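The **household refrigerator** is an insulated cabinet that keeps food cold by moving heat from the inside to the outside. It is one of the great everyday machines, and its workings are a delight once you start following the heat around.

## How it cools

A liquid called a refrigerant is pumped round a closed loop of pipe. Inside the cabinet it boils at a low temperature and soaks up heat — the same effect that chills your skin when you step out of a bath. A compressor then squeezes the vapour, which makes it hot, and long coils at the back or in the walls pass that heat into the kitchen. The liquid goes through a narrow valve, its pressure drops, and off it goes again!

## Before the machine

For centuries people relied on cellars, running water and cut ice. The hill town of Trinard still has its old ice house, a brick-lined pit 10 metres deep, packed each January with ice from the lake at Tierney. Straw kept the blocks frozen well into September, a wonderful feat for something with no moving parts. In a good winter the pit took 1,550 blocks, and carts carried them down to the fishmongers of Zelari before dawn.

## Shelves and zones

Cold air sinks, so a simple larder fridge is usually coldest near the bottom. Many models with fans even this out, though the door remains the warmest spot and suits sauces, jams and drinks. Raw meat belongs low down in a covered dish, where drips can't reach other food. Eggs keep best at a steady temperature, and a shelf gives them that more reliably than a door rack.
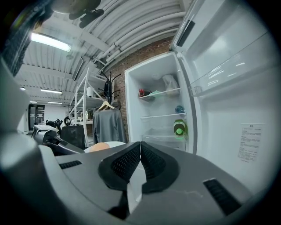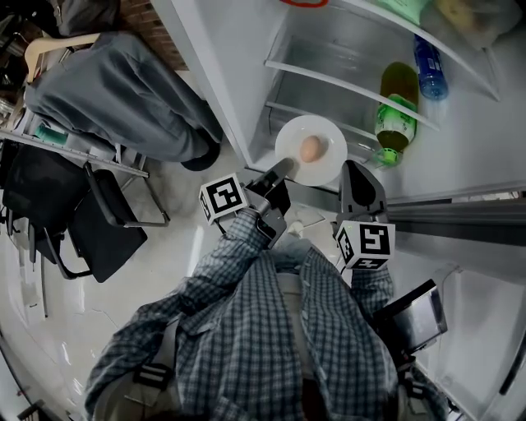

*An open fridge, and an egg on a white plate.*

## Door seals

The soft strip round the door holds a magnet along its whole length, a lovely bit of design that replaced the heavy latches of early cabinets. Crumbs and sticky spills stop it closing properly. Warm water and a little washing-up liquid will clean it, and a seal that has split can usually be replaced without buying a new door.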